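We use cookies to improve your experience on this site. By continuing to browse you accept our cookie policy. Accept | Manage settings

3.2 Care of the right wrist assembly

The cell at Landby has been in operation without major changes to its mechanical layout. It has two arms, a fixed work area and a small camera at each wrist. Most of the wear that we recorded was not in the arm joints, as we had expected when we planned the maintenance schedule. It was in the parts between the last joint and the fingers, and above all in the bracket that carries the gripper. For this reason we describe the care of this bracket in more detail than the rest of the cell.

The bracket is a flat metal plate with a rounded outline and crossbars. The openings between the crossbars keep the weight low and give access to the parts behind the plate. The screws are tightened with a hand tool in the order given in the cell manual, first lightly and then to the final value. We ask the operators not to use a power driver for this job. In the first period of use a power driver damaged the thread of one hole, and the plate had to be sent to the workshop at Pivville for repair. During that time the right arm could not be used at all, and the left arm could only do tasks which need one hand.

The plate is checked at the start of each shift. The operator moves the arm to the service pose, turns off the drive power and tries to move the bracket by hand in both directions. If any play can be felt, the screws are tightened again and the camera calibration is repeated before work begins. A visual check is done from the wrist camera at the same time. The camera is fixed to the wrist, so the plate should always appear in the same place in its view. A shift of the plate against the stored reference view is often found earlier in this way than by hand.

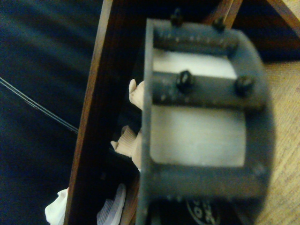

The reference view is stored again after each service. We first tried to compare the two views automatically, with a fixed limit of 9 pixels for the position of the plate edge. The result was not reliable when the light in the room changed, and cloth in the work area sometimes produced false edges close to the plate. We therefore kept the automatic comparison only as a warning. The decision to stop the cell is made by the operator, who looks at both views side by side on the screen.

Focus needs a separate remark. The camera lens is set for the distance of the objects to be handled, so parts of the gripper which are close to the lens are slightly blurred. New operators sometimes took this for a dirty lens and cleaned it more than necessary. Too much cleaning moved the lens ring on one of the cameras — a small error, but it made a new calibration necessary. The lens is now cleaned only when marks are visible on a plain white card held at working distance.

The fingers are treated as parts that wear out. They are made of a softer material than the plate and lose grip with time, mostly on cloth and on wood with a rough surface. We change both fingers of a gripper together, even if only one is worn, because a pair with different wear closes to one side. In the log of the cell, which holds 3419 grasps for the period studied here, the fingers of the right gripper were changed three times. After a change, the operator closes the gripper on a test block and checks that the block does not turn. The fixed limit for a change is 1000 grasps, but the operator may change them earlier if the block turns during the daily test.

Scuffs on the plate are not repaired. They come from contact with furniture parts and with the edge of the work surface, and we found no effect on the stiffness of the bracket. Bare metal is only covered with a thin layer of matte paint when it gives reflections in the camera view. Dust is removed from the crossbars with a dry brush. Compressed air was used in the beginning, but it blew particles towards the finger drive and we stopped this practice in June.

Cables in the work area must be kept out of the path of the bracket. The open shape of the plate can catch a loose loop when the arm moves backwards, and this happened during a test with the Dönmez task set. The cable was not broken, but the arm stopped with a force error and had to be moved free by hand. Since then, the motion planner uses a larger safety volume around the wrist than the real size of the parts. The larger volume costs some reach near the corners of the work area — we accept this, as few tasks need it.

Spare screws and one complete bracket are now stored at the cell. The spare bracket was made by Stodico from the same drawing as the first, and it can be mounted without changes to the wrist. The calibration must still be repeated after an exchange, because small differences between the two plates move the gripper relative to the camera. Section 3.3 describes this calibration.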